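Planner and logging changes on the kitchen bench

2 September 2020

The Uvness release went onto the bench machines on Wednesday. Most of the work is in the planner and the recorder, and the arm drivers are unchanged apart from one timeout. Anyone running an older checkout should rebuild Bakeck first, as the message definitions have moved and the old bindings will load without complaint and then drop the gripper field.

The main fault this release deals with is the one reported against low targets. When the goal pose lay inside the play kitchen, under the level of the worktop, the planner would find a path for the wrist and ignore the wiring along the upper links. The collision model now has a padded capsule for each link, with the padding set per joint in the arm's configuration file. Doors are no longer part of the fixed mesh. Each one is a separate body with a hinge angle, and the planner asks for the current angle before every query instead of once at start-up.
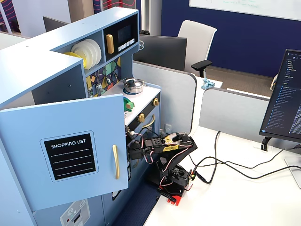 The arm at the lower opening of the play kitchen, with the cabinet door open beside it.

The cost is planning time. With doors as separate bodies, a query that goes near a hinge takes 200 milliseconds on the bench machine. Queries over the open worktop are unaffected. We tried caching the swept volume of each door, but the cache had to be thrown away whenever the estimated angle moved, and the angle estimate is noisy enough that this happened on nearly every query. The cache is still in the tree behind a build flag and is off by default.

Control has had smaller changes. The joint command queue is now limited to 33 entries, and a full queue raises an error where it used to discard the oldest command. Scripts that relied on the old behaviour will stop, and should be changed to wait for the queue to drain.
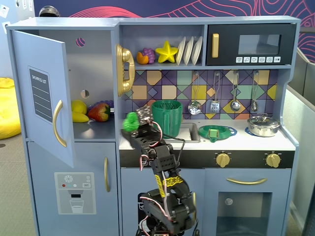
Perception still runs on Mwakalinga, with a new label set. The old set had one class for all produce, and this was too coarse for instructions that name an object. Fruit is now labelled by type, and each detection carries the surface it rests on, so that a request for the banana on the fridge shelf, next to the lemon and the strawberry, can be told apart from one for the fruit on the display shelf above the worktop. Partly hidden objects remain the weak point. The grapes behind the strawberry are a typical case: the mask covers only the visible part, and the grasp point is then placed too close to the neighbour. For now the grasp sampler rejects any candidate whose approach crosses another mask. Objects held in the gripper are tracked separately and keep their label until release.

The recorder writes one file per episode, in the Trostmont format, and closes it when the operator ends the episode or after 600 seconds. Door angles are stored with the joint states and share their clock. Older episodes can be converted with the script in the tools directory, which fills the missing angles with a null value. It doesn't guess them from the images. Please don't train on converted and new episodes together until the loader can mask the nulls. That change is in review.

Work on the angle estimate continues, and the next planned release is in December.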